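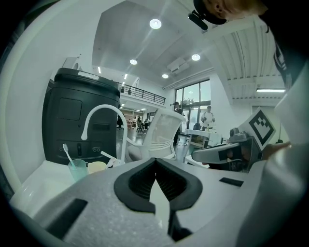

8 July 2021
Posted by Ga-eun Na to the Mastton building users list

Dear colleagues,

Thank you to those who replied to the notice on shared benches and sinks. One reply is quoted below with the author's permission, as it raises matters that concern every tenant on the upper and lower levels.

> From: Ga-eun Seo, Prullis
>
> I write on behalf of our staff in response to your notice. We support
> the proposal to keep the white benches clear, but ask that some
> provision be made for personal items. Several of our people come
> straight from early travel and brush their teeth at work. At present
> a toothbrush may be left standing in a cup beside the tap, next to
> the large black appliance, and it is not clear to anyone whether the
> cups are personal or for general use.
>
> We would also ask that office chairs be returned to desks. A chair
> left near the bench makes it awkward to reach the tap when others
> are waiting.
>
> Ga-eun Seo

The management office has considered these points and advises as follows.

Toothbrushes, toothpaste and similar items are to be kept in a closed bag or container at the owner's desk. They may be used at the sink but should not be stored there. Cups used for this purpose are to be marked with the owner's name and must not be placed with the drinking cups.

Unmarked cups will be collected at 5 pm and held at the front desk for two weeks, after which they will be discarded. The first collection will take place in August.

The space around the appliance is to be left clear, including the ports and buttons low on the front. Cups should not be filled near them. Faults are to be reported to this office and not to the supplier, Otden.

Chairs belong to the desks at which they are found in the morning. Additional seating for meetings is available at the tables on the lower level, and tenants are reminded that voices carry readily between that area and the mezzanine.

Baek has asked whether a small shelf could be fitted for marked cups. That request is under review and a response will be sent to this list.

Replies should be directed to the list so that all tenants may read them.

Yours faithfully,
Ga-eun Na
Building Services, Mastton

Contact the list owner | © Mastton Building Services | Back to top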